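Big Gray Bin with Sloping Sides, from Grallero

I've been selling bins out of the back half of my shop long enough to have opinions about them, and this is the one I keep reordering. It's a big rectangular gray thing with walls that lean outward as they go up, so whatever you toss in slides down to the flat bottom and stays where your hand can get at it. My old straight-sided Šimek bins were fine until you wanted the last few pieces, and then you were scraping your knuckles in the corners (ask Milagros Esteban, she still complains about it!).

I bought 15 for myself first, before I put any up for sale. I sort hardware on Saturday mornings, mostly bolts and brackets, and I can go through a lot of it before lunch with the radio on.

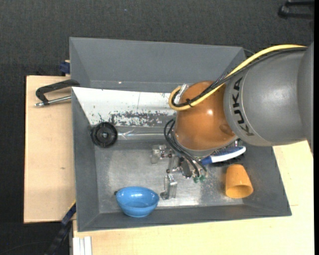 Trorier, November

The bottom on a used one gets scuffed, and I want you to know that before you order. You'll see pale marks and shiny spots where stuff has been dragged across it. Doesn't bother me one bit. If you like your things to stay pretty, put a rubber mat in there, or buy the Nekum tray instead and keep it for the good screwdrivers.

I set mine on plain wooden tops and it sits fine. I did stick felt on the underside of one that lives on my nice table, but that's me being fussy about the table. For cleaning I tip it out, run a damp rag around the inside and leave it upside down overnight.

They're 20 dollars each if you pick up, a little more if I have to box them, and boxing them is a pain so please pick up if you can. I've sold 400 so far, and Shafiq Mondal took a whole stack for his repair place and came back for more in the spring. Gray only. People ask for blue and I've passed that along, but don't hold your breath.

No lids. I get that question every week. A flat board laid across the top works okay if you need to keep dust out, and I'm happy to cut you one while you wait. Call before you drive over, I close at four.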